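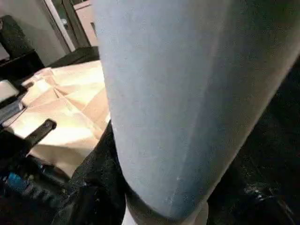
# Kuseo Placement Items: Data Card

By Cremilda Honorato
April 28, 2021

## What is in the set

Kuseo holds 1,338 answers to a short placement test of English grammar and listening. The learners took the test at the Rellundale evening school, before they were put in a class. Every answer has the item number, the score and the time in seconds.

## How the test was given

There are 10 forms. On three of them the learner could go back and change an answer, and on the others could not. Please keep these two groups apart when you compare the times. Each form was tried first on paper, with 200 learners in total, but the paper answers are not included.

## Scoring

Grammar items are scored 0 or 1. Short listening answers were read by two teachers, and small spelling mistakes were accepted. If the teachers did not agree, both scores are kept in the columns `score_a` and `score_b`.

## Known problems

- Form 7 has no times for the listening part.
- First language was asked as an open question, so the same language can be written in several ways.
- Most learners are adults. I would not use the set to make a test for children.

The next version is planned for December.

3 comments · 10 shares

Related
- Etimel speaking samples
- Peñalver vocabulary list, second edition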